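The Bed Is Not a Closet (But It Was, for Most of October)

So I finally dealt with the black clothes. If you've been reading for a while you know about the black clothes. I worked front of house for years, then at the framing counter, and both places wanted you in black from the neck down, and when I stopped doing that kind of work I kept every single piece. Pants, skirts, more pants, a cardigan that pills if you look at it. They've been living in two bins under the bed in the Urton apartment and then, after the move, in the same two bins under the same bed in Flultcombe. I don't think I opened the second one in between.

What set me off was trying to find one pair of pants for my cousin's recital. I had my arm in a bin up to the shoulder, pulling out thing after thing, and every one of them was black and I couldn't tell what any of them were until I'd shaken them out. Skirt. Leggings. Skirt. Something with a drawstring. I was late, I wore jeans, and my aunt noticed (of course she noticed).

The next morning I tipped both bins out onto the bed. Thirty-eight pieces! I only counted because I was writing them down in the household notebook, which is now on page 303 and deserves its own post one of these days. Thirty-eight black garments, for a person who mostly wears green.

I do all my folding on the bed. I know some of you have a proper table at the right height, and I had an ironing board once, but the bed is big and it's by the window and I can kneel on the rug and put a show on. The bad part is that you have to finish before you want to sleep. I did not finish before I wanted to sleep. For most of the month the finished stacks went onto the chair at night and back onto the bed in the morning, and some of them had to be folded again because of how they'd landed.

The good part is the bedspread. It's the yellow quilted one with the flowers, and black shows up on it so well that you can see every edge and every crooked seam. On my old navy blanket I used to fold the front of a skirt and leave half the back sticking out.

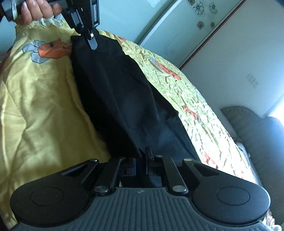 Flultcombe, October

A few people asked about the bedspread the last time I mentioned it, so let me get that out of the way. It came from Mehrangiz Ranjbar, who lived downstairs from me in Urton and was clearing out her guest room. She'd bought it at Plamell, the bedding place by the bus station that closed, and she said it was too slippery for her guests, they kept waking up with it on the floor. She's right, it does slide. It has that satiny feel and if you sit on the edge of the bed to put your socks on you'll travel. But I love the orange flowers, and the bluish gray ones even more, and I love how it puckers up in the light. I've washed it cold on the gentle cycle and hung it over the shower rod, and that's all I can tell you about care because the tag was already gone when I got it.

One more thing about it: if you're folding something heavy, pull the spread tight first. Otherwise you smooth the pants and the quilting underneath bunches up, and you end up ironing wrinkles into place with your own hand.

OK, the folding. I'm not going to pretend I have a method. I lay a piece out the long way, top toward the pillows, hem toward me. I run my palm down it once. If it's pants, one leg goes over the other, I tuck in the pointy bit at the seat (you know the bit), and then I bring the hem up to just below the waistband and fold again. Skirts I fold in from the sides until they're the same width as the pants, and this takes some squinting with anything A-line. Then everything gets stood up on its edge in the drawer, so I can see the tops. I tried rolling, too, because a commenter swore by it. My rolls came undone in the drawer by the next day and it looked like a nest in there.

The thing that's made the biggest difference is labels. I had a roll of cotton tape left over from hemming the kitchen curtains, the Uysal one in cream that frays a little, and I cut it into short pieces and put one stitch through the waistband of anything I can't recognize folded. On the tape I wrote what it is in laundry pen. "Wide leg." "Long skirt, lined." "Good pants." It took me two evenings and I stabbed my thumb more than I'd like, but this morning I reached in and got the good pants on the first try, in the dark, before coffee.

How the pile came out, for those of you who like to know:

I kept 13. That still sounds like a lot, but four of those are plain leggings that I wear under everything once it gets cold, and one is the velvet skirt, and I'm not discussing the velvet skirt.

Seventeen went in the donate bag. Mostly work pants, all the same cut, all perfectly fine. I checked the pockets and found a pen, a coat check ticket and a very old mint.

The other eight were past giving away – worn thin at the knees or gone that rusty brown that black goes when it's been washed too many times. I cut those up. The soft ones are cleaning rags now and the thick ones I'm saving to back a pair of potholders. I've got the first one pinned and it looks like a potholder going to a funeral, but the fabric's sturdy and it was free.

I also learned that "black" is about nine colors. Laid next to each other in daylight, one was green, one was practically purple, and two that I'd been wearing as a suit (to interviews!) didn't match at all. I kept the jacket.

So the bins are empty and I've pushed them back under the bed, empty, and I already caught myself thinking the extra blankets could go in there. They probably will. The chair is a chair again as well, except for one sweater I took off last night.

Next up is the drawer with the scarves, and I'm going to need a second roll of tape for it. If anyone knows where to get the Uysal kind now, leave me a comment – the fabric store here only carries white.

Recent posts

Hemming the kitchen curtains, twice
What I kept from the Urton apartment
Three soups and a lid that doesn't fit
The coat hooks are up (they're crooked)
A list of every pen in this house that works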